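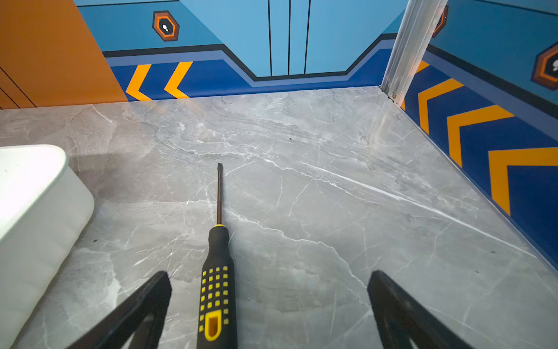

The College of Physic at Tovum has maintained a Readership in the Pulse since the founding of its second charter. The Reader is required by statute to lecture twice a week in Figueroa Hall, to examine all candidates by touch, and to leave behind at death or retirement a written account of the art. Eleven Readers complied with the first two duties. The account that follows concerns the twelfth, and the third.

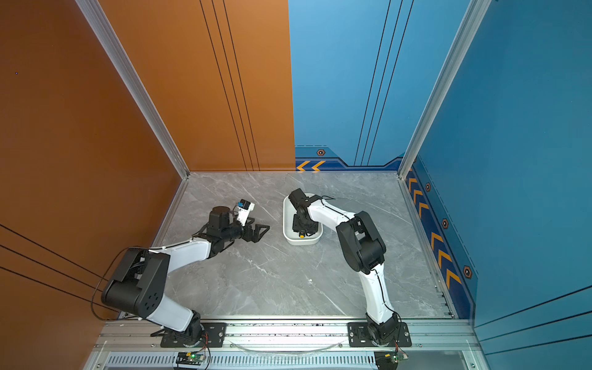 *Page last changed: July*

The twelfth Reader came to Tovum from the hill country of Trurkia, where the pulse was taught without books. A pupil there sat beside the teacher at the bedside. The teacher placed two fingers on the patient's left wrist, the pupil placed two fingers on the right, and neither spoke until both were satisfied. The College found this method slow. It was also expensive, as each patient had to be paid for the hour.

The Reader was therefore instructed to prepare a manual. The Press at Dustix had agreed to print it and had already advertised it to the other schools. A delivery date was set and passed. A second was set. In the spring of the fourth year a manuscript of 545 pages was delivered to the Dean's office in a flour sack, and the Dean's office sent it on to Dustix unread.

The printer returned it within the week. Every page had been ruled with care and numbered in the upper corner. Each carried the name of a pulse in the Trurkian language, the age and trade of a patient, and the hour at which the wrist had been held. Beneath this the page was blank.

A hearing was held. The Reader attended in full gown and answered all questions with courtesy. Asked why the pages had been left blank, the Reader replied that they had been filled in by the patients. Asked to explain, the Reader requested that a member of the panel open the manuscript at any page and lay two fingers on the paper. The panel declined. The minutes record that the request was made a second time, and that the junior member, who had a cold and wished to go home, complied.

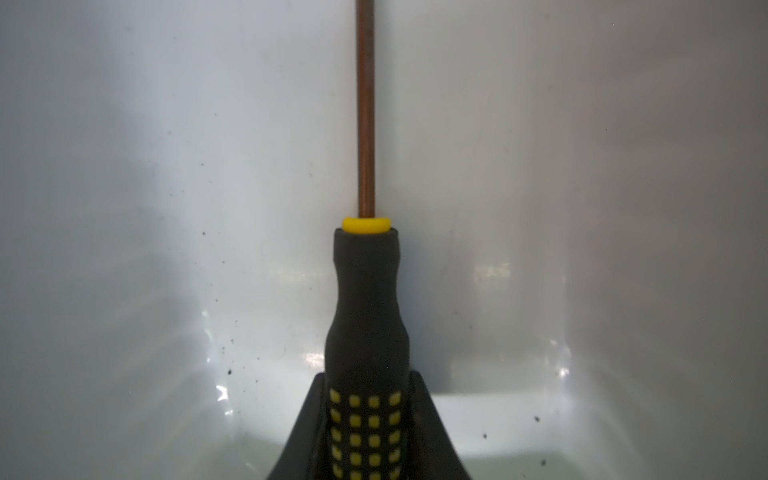 The junior member had opened the manuscript at a page headed with the trade of ferryman and the hour of four in the morning. The minutes at this point are in a different hand, the clerk having been asked to leave the table and feel for himself. They state that the paper was warm. They state that there was a beat in it, uneven, with a long wait after every third stroke, and that the junior member counted it aloud until told to stop.

The panel adjourned. When it met again it resolved that the manuscript was complete within the meaning of the statute, that it could not be printed, and that the Reader should be thanked. The Press at Dustix was repaid its costs.

The manuscript has since been kept in the west room of the library. Of its leaves, 348 are now still. The librarians record each one as it stops and do not inform the family, the College having taken legal advice on the matter. Candidates for the degree may consult the remaining leaves under supervision. They are asked to remove rings, to use two fingers only, and to give the page the time they would give a patient. 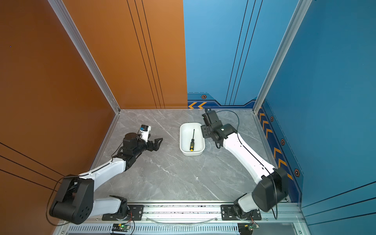
*Two robot arms on their rail, between the orange and blue walls.*

The twelfth Reader held the post for 26 years and was buried in Trurkia, as the will directed. No successor has been appointed. The College has advertised the Readership on 4 occasions and has received applications of good quality, but each applicant, on being shown the manuscript, has asked for more time with it before accepting.

The last leaf bears no trade and no age. It is headed with a Trurkian word that the College's translators give as either "teacher" or "the one across the bed." It is quick and rather light, and is used in the first-year examination as an example of a healthy pulse at rest after climbing stairs.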